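The Second Fold

By the time I came to the house in Heywood, the rule book had grown to 40 pages, and the kettle lived on top of it. I say this with affection. My aunt had kept the first page in her own handwriting, back when the whole business was two people and a borrowed bedroom, and she had written at the top of it, in blue ink, "Always leave the cloth as you would like to find it." Everything after that was an improvement on her, or so the Dultireo people said when they sent the new edition each October.

I had come to learn folding. More exactly, I had come to learn how to teach folding, with a gripper in each hand, slowly enough for a machine to follow and properly enough that it would not pick up my bad habits. I had plenty of those. I had raised two boys and folded their shirts for years in whatever way got the drawer to close.

My aunt started me on rule 7, which she said was the heart of the thing and which took up most of a page. Open the fingers before you reach. Come in low over the edge. Do not pinch until you have stopped moving. If you miss, do not grab – open, draw back, and begin the reach again as though it were the first one.

"Why not just grab it?" I asked her. "It's right there."

"Because then it will learn to grab," she said, and went to see about the kettle.

So I practiced. I practiced on tea towels, on pillowcases, and on an old tablecloth with a gravy stain shaped like a boot, and in the second week I was allowed the red cloth, which she was fond of and did not lend out lightly.
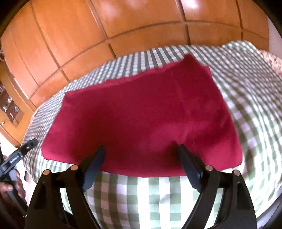 Written by Heywood's apprentice
Resident storyteller, the Gurkura Reader

The red cloth was a slippery character. On the checkered bedspread it looked as meek as a napkin, and then you would take hold of one corner and find the rest of it had other plans for the afternoon. I folded it badly all morning. My corners wandered, my edges bowed, and once I got so cross that I closed the gripper on the bedspread and dragged the whole arrangement toward me like a fisherman hauling in a net.

There was a rule for that too, of course. Rule 12 or thereabouts: a spoiled turn is to be marked as spoiled, by the person who spoiled it, before another is begun. It was the rule people broke the most. You would be tired, the light would be going, and it was so easy to tell yourself that a crooked fold was near enough, and that among so many others it would hardly matter.

I stood there with my thumb over the button for quite a while. My aunt was in the kitchen and could not have seen. Then I marked it – spoiled – and smoothed the cloth flat with my own two hands, and it felt very strange to touch it after so many hours of reaching for it with black gripper fingers.

At four o'clock she came in with the tea and looked over my list. There were 7 good turns on it and a great many of the other kind.

"Well, those I can send to Illotel," she said, and she sounded so pleased that I looked at the list again to see whether I had misread it. She sat down on the chair by the door and passed me my cup, and asked if I would mind showing her the last one over again, from the reach.

I put the tea on the windowsill, picked up the grippers, and opened the fingers first.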